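Plerkstead Home & Kitchen Board > Kitchens > Small kitchen, how much counter do you really need?

butterbean_80
Posted Thursday, 7:40 pm

Hello all, long-time reader and I finally have something to ask. We are redoing the kitchen in our little place, and the planner at Praveo keeps steering me toward a peninsula. Her drawing gives us 9 feet of counter in all, which sounds like a dream after what I've been cooking on, but it takes away the spot where our table goes. I love that table. We do everything at it — bills, pie crust, homework, jigsaw puzzles in the winter. My husband says counter is counter and we'd get used to stools. Would you give up the table?

old_mill_road
Posted Thursday, 8:05 pm

Welcome, butterbean! I would not give up the table, not for anything. We had a peninsula in our last house and I bumped my hip on the corner of it every day we lived there. It also turned into the place where mail went to die. You can roll out a crust on a table just fine, and your back may thank you for the lower height.

saltandcrumbs
Posted Thursday, 8:31 pm

I'm going to disagree with my friend from the mill road, with love. I cook every night for 6 people and a table can't do what a counter does. It's too far from the stove, somebody always has a laptop on it, and you can't put a hot pot down without hunting for a trivet. Take the peninsula and get good stools with backs. I paid 80 dollars each for mine at Omitz and the kids still fight over them.

If you do go that way, think hard about what sits near the front edge, where everybody reaches from. I keep mine clear for whatever I'm working on and push the rest to the back wall.
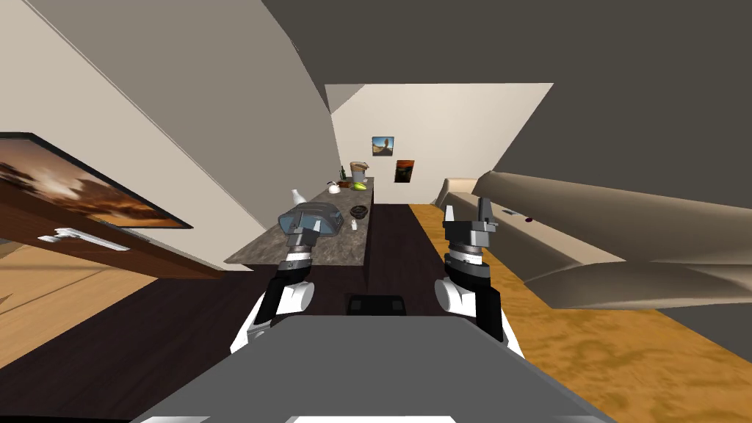 Things I'd ask the planner before signing

butterbean, I typed this up for my sister when she redid hers, so forgive the bossy tone.

Where do the outlets go on the peninsula, and who pays if they have to move?
How far does the top hang over on the stool side?
Can the dishwasher open all the way with someone standing at the sink?
Is the end corner rounded? (See hip, above.)

old_mill_road
Posted Thursday, 9:12 pm

Fine, the rounded corner would have helped me, I'll grant you that much. But a family that already likes its table should keep it. What about a rolling cart? We got the Bravo one with the butcher block top and it goes by the stove when I'm cooking and back against the wall when I'm done.

saltandcrumbs
Posted Thursday, 9:20 pm

Carts wobble! I've had two.

butterbean_80
Posted Thursday, 9:48 pm

You are both so kind to write all this out. I measured again after supper, and if we skip the peninsula we save 500 dollars, which would more than cover a cart. My husband is still voting for stools. I'm going to put masking tape on the floor where the peninsula would be and we'll walk around it until the next meeting in June. Does the Bravo cart have locking wheels on all the corners, or just one side?

old_mill_road
Posted Thursday, 9:55 pm

Just one side on mine, but it stays put when I knead.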